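An afternoon at the Nolwood open day

I had been meaning to go to the Nolwood open day ever since a leaflet came through the door in January, and I'm so glad I finally made the effort. It's a small robotics workshop on the Lomport side of town, seven minutes' walk from the bus stop if you don't go the wrong way round the car park first, as I did.

They gave me a sticker with my number on it (914, though I think they must have started somewhere in the nine hundreds to look popular!) and a cup of very strong tea, and then we were sent off in groups to see the different benches. Ours was looked after by a patient young man called Taha Mansour, who must have answered the same questions all day and never once sounded tired of them.

The phone bench

I stayed here far longer than I'd planned. The job is one that any of us could do half asleep, picking up mobile phones and putting them in a tray, but phones are flat and slippery and their cases come in all sorts of thicknesses, and Taha said that makes them a proper nuisance for a robot. The arms have little cameras down by their grippers, and a screen beside the bench let us follow along with what they saw. I found I was leaning in with everybody else.

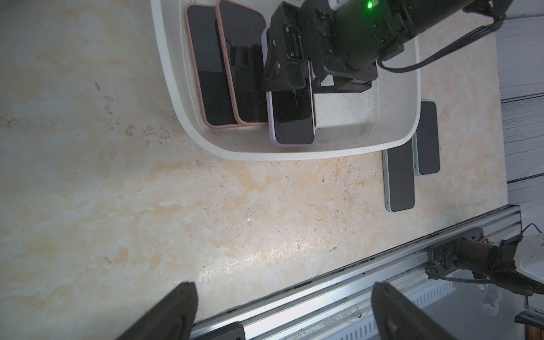

Phones in their cases, as the robot sees them.

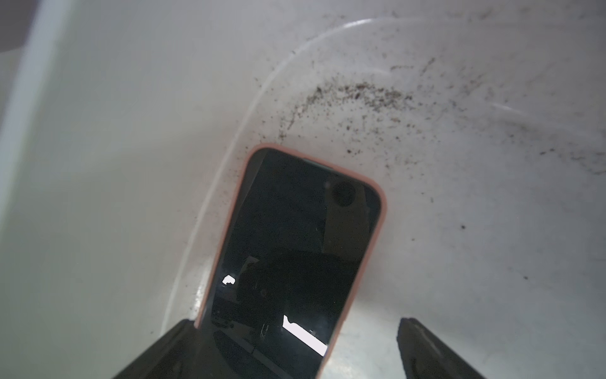

The talk upstairs

Once I'd been prised away from the bench there was a talk in the upstairs room, with 40 chairs and a good many more people than that, so I perched on a windowsill. It was mostly about teaching a machine to handle everyday things, and how much practice goes into it. One set of trials had run to 391 attempts – I do lose patience with a jam jar after three.

I bought a slice of orange cake on the way out and caught the early bus home with crumbs all down my coat. Taha told me they hope to have a bench for folding tea towels next time, and I've already asked my sister to come along with me.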